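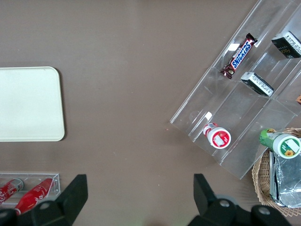
Figure 2. Clear tiered display stand lying diagonally across a table, with cream-colored tray.

Section 2: Setting up the Selora countertop display

Read this section before you place any food on the counter. You will need the Selora stand, at least one flat tray, a soft cloth and mild dish soap.

1. Choose a level spot away from ovens, heat lamps and direct sun. Leave room behind the stand for staff to reach the top tier.

2. Peel off the protective film from both sides of each panel. Start at a corner and pull slowly.

3. Wash all parts by hand in lukewarm water and dry them with the cloth.

Caution: Do not use glass cleaner, alcohol or scouring pads. These can cloud the surface or cause fine cracks.

4. Stand the unit upright with the lowest tier facing the customer. Press down lightly on each corner. If it rocks, fit the rubber feet from the parts bag.

5. Place heavier items on the bottom tier and light items, such as cookies or wrapped rolls, on top. Each tier holds up to 38 ounces.

6. Put price cards in the front slots. Cards cut for the older Foley stand are too wide and must be trimmed.

Note: Unwrapped food must be covered or kept behind a guard. Check the rules that apply in your area.

7. At closing, remove all food, brush out crumbs and wipe the tiers. Lay the stand flat if it will be stored overnight on a shelf.

Replacement feet and card slots can be ordered from the Gosby parts desk under part number 813. Stands bought before August use the earlier feet, listed in Section 6.

Triltidholm Shop Fittings. Section revised 12th November.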